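**Table rules before clever arms**

*Jan 20, 2022*

Rozália Gajdoš has written the same kind of document three times now. The first was for Tronular, where it ran to a single page and was mostly about emergency stops. The second was for a test lab at Zabala. The third, which she calls the house rules, is used by everyone at Tesent who works on robot arms that handle crockery, cutlery and other household things on a table.

She would like it to be shorter. "Each rule came out of a report," she says. "If I can't find the report, I take the rule out. I took four out in November and nobody missed them."

The reports are the part she is proudest of. There are 2,173 in the log, and 585 of them concern liquids in one way or another: drips, tipped cups, a sticky patch that wasn't wiped up before the next run. Very few were serious. She reads them all the same, usually in the morning before the lab gets busy.

Liquids have their own section. A vessel with anything in it is treated as full, whatever the level. The arm has to approach at low speed, and the fingers must stop short before they close, so that the operator can check the line of approach.

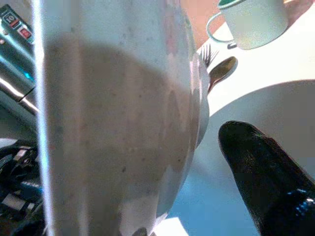 "People want to know the right distance," Gajdoš says. "I don't give one. A tall vessel and a squat one behave quite differently if you nudge them. What I ask for is a stop, and then a look, and then you carry on."

She is stricter about what happens after a spill. The run ends. The arm is parked, the power to it is cut, and only then does anyone reach in with a cloth. In the Zabala version the operator was allowed to wipe the table with the arm paused, and she now thinks that was a mistake. A paused arm still has power in it – it is waiting for the next instruction.

Crockery gets less space in the document than visitors expect. Bowls and plates may overlap or lean, and the rules don't ask for a tidy layout. Gajdoš resisted a proposal from the planning team to mark fixed places on the tabletop.

"A kitchen table doesn't have marks on it," she says. "If we only test with the plate in the proper spot, we've learned how to pick up a plate in the proper spot."

What she does insist on is room for the arms. With two of them over one table, each has its own side, and crossing the middle needs a second person at the stop button. Cables are checked by hand at the start of a session. The operator moves each wrist through its full range and watches that the cable follows without pulling or catching. It takes around 3 minutes and is the step most often skipped, according to the log.

"I skipped it myself once," she says. "It's in there, under my name."

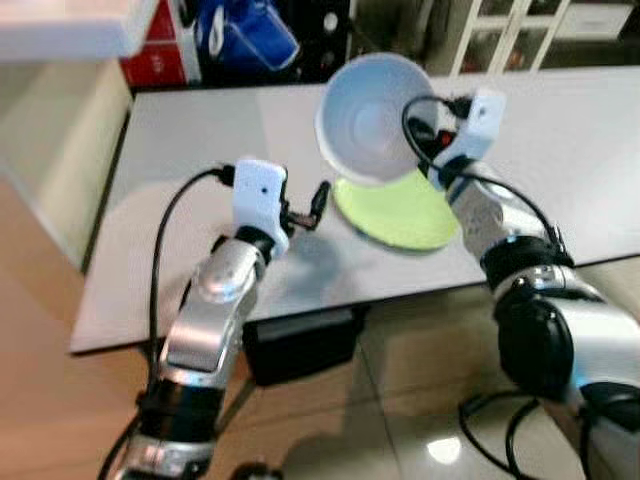
## What a new operator signs

New operators at Tesent read the rules, watch a session and then sign a short sheet. Gajdoš keeps the sheet in plain words. It says that you may stop any run at any time, that you don't need a reason, and that you write down what you saw before you talk it over with anyone else.

The last point came from a disagreement over a run on Skindirari, the firm's older control software. Two people had watched the same movement and, after chatting about it over lunch, filed almost identical reports. Both were wrong about which arm had moved first.

She is working on the fourth version now. The section on glass is still blank.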